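An Afternoon at the Skyrme Mustard Works

The Skyrme works opens its doors to the public one afternoon a year, in March, when the weather can be relied on to keep numbers down.
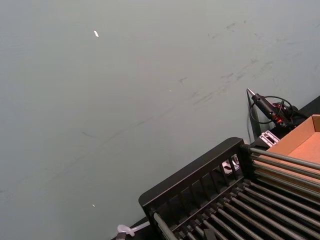
Do you need to book for the open day?
Places are free but have to be reserved by post, and the works lets in 100 people over the afternoon. My confirmation came on a compliments slip with a small yellow thumbprint on it, which I took as a good sign.

The bus from Birano stops at the far end of the lane, leaving a walk past two fields and a tyre depot. You smell the place before the depot. By the gate my eyes were running, and a man in a hairnet handed me a tissue without being asked.

We went round in groups, starting with the seed store. Brown seed is hot and yellow seed is mild, and the guide let us chew a little of each. One visitor asked for more of the brown and was quiet for the rest of the tour.

Then the mill. It is called the Manari, after the firm that made it, and it has a temper. It was running on our visit, so the talk was delivered at a shout. I caught "500 kilos" and "never on a full stomach" and have not been able to join them up.

The tasting was worth the bus fare. Six mustards, one plate of ham, and a queue that showed the British at their most polite and most watchful. The honey one is for people who don't like mustard. The one with ale is very good. The Flarnar, their strongest, comes on a wooden stick with a glass of milk beside it. I had the milk first, out of caution, and then had none when I wanted it.

The shop takes cash only. I spent 30 pounds, mostly on jars, partly on a tea towel with the recipe for piccalilli on it (the print stops before the vinegar). The last bus back leaves at ten to five, and the driver opened all the windows.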